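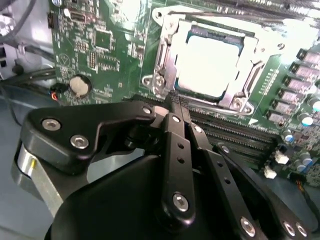 Wenche Lie thinks I was unfair to electric screwdrivers last time. She wrote to say that I had tested a bad one, that bad ones are easy to make fun of, and that if I had a Wikström set in my hands for a month I would take most of it back. She ended with "buy it or borrow it, but stop reviewing junk."

So I borrowed it. Oda Nygård had one and let me keep it through March, and I used it on everything I would normally do by hand: old desktop computers, two laptops, a door handle, a kitchen timer, a pair of glasses. I take some of it back. Most of it stays where it is.

## What you get for the money

The set costs 3,875 kronor. That buys a pen-shaped powered driver, a case with 30 bits, a charging cable, and a short extension. There is no hand driver in the case. You're expected to switch the motor off and use the pen as a plain screwdriver, and it's too thin for that. After a few tight screws my fingers hurt and I went and got the old Costex with the chewed handle, which was a present from somebody and cost very little.

The bits are good. They're well cut, they sit straight, and the two Phillips sizes I use most show no wear that I can see or feel. The magnet in the tip is strong enough to hold a case screw sideways and let go of it when you pull.

The case is handsome and I don't like it. Every bit stands in foam with only the top showing, and the size is printed underneath, on the lid, in a diagram you have to turn around in your head. Aslak Ljungberg suggested a dab of nail polish on the ones I reach for. It's a fine idea and I did it to none of them, as the set isn't mine.

## The motor

Wikström gives the speed as 300 turns a minute. I have no means of checking and I don't much care, but it feels quick enough for long screws and too quick for short ones. There are two power settings. The lower one stops politely when the screw is seated. The higher one doesn't stop so much as argue, and in plastic I would never use it. The kitchen timer has a stripped hole now that it didn't have in February.

What the motor saves is the dull part. A long screw that wants twenty turns by hand takes a moment. But taking a machine apart is mostly other things. You hunt for the catch that holds the front panel on. You work out which connector has a latch and which only looks as if it does. You put the screws in a dish and then move the dish. I timed nothing, but my evenings with the Wikström were no shorter than my evenings without it, and I was at the bench just as late on Friday as I always am.

Wenche would say that comfort matters more than speed, and there she has a point. My wrist was less tired. If you have bad wrists, or you do this all day, read the rest of the review with that in mind.

## Breaking loose and doing up

A motor this small can't break a tight screw loose. The booklet says so, in small print on page 2, and tells you to start the screw by hand and then let the motor finish. Going the other way, you let the motor run the screw in and then tighten by hand. So each screw gets handled twice, once by you and once by the machine, and at that point I start to wonder what I'm charging a battery for. 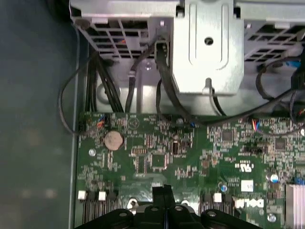

Old office computers are the worst case for it, and they're most of what I work on. The drive cage and the brackets are held by screws that somebody did up hard years ago. Reach is a problem too. The pen is longer than a stubby hand driver, and down inside a case it knocks against metal before the bit is straight over the screw. With the extension on it gets down between things better, but the tip wobbles, and I don't want a wobbling steel tip near a socket or a row of memory slots. I went in with the Costex instead, every time.

There's a small ring of lights around the tip. I expected to hate it and it's the best thing on the tool. It throws light right where the bit goes. On bare metal it can glare badly, and it can't be dimmed. I ended up wanting the lights without the motor, and I'd happily pay a tenth of the price for that.

## Battery

It held its charge longer than I needed it to. The charging port is under a rubber flap that already sits a little crooked, and Oda tells me it was like that before I got it. The battery can't be replaced by the owner. For a tool meant for people who fix things, sold by a firm that talks on the box about fixing things, that's hard to swallow. You can get into the pen if you don't mind breaking a glued collar. I gave it back unopened.

## Compared with what

Edvin Tveit lent me his Stukmont for a weekend so I'd have something to hold against it. The Stukmont is cheaper, uglier and fatter, and because it's fat you can grip it. Its bits are softer and one of them was already rounded off. The motor sounds like a wasp in a jar. If you put Wikström bits in it (they fit) you have a better tool than either firm sells.

I'd like to say something about the Sirkwood, which two readers asked for, but the shop here has had it on order for as long as I've been asking.

## Would I buy it

No. I'd buy the bits. Wikström sells them on their own in a plainer tray, with the sizes printed beside each one, so somebody over there does know how it should be done. Put them in a decent hand driver and you're set for years.

If you assemble the same thing over and over, with clean new screws and plenty of room, the motor earns its keep and you should probably ignore me. Gunvor Magnusson puts together display cabinets and swears by hers. She also says she broke the flap off in the first week and covered the port with tape.

Wenche, I was too hard on the lights. The rest of the last review stands, and the timer is on my conscience, so I'll be looking for a slightly fatter screw.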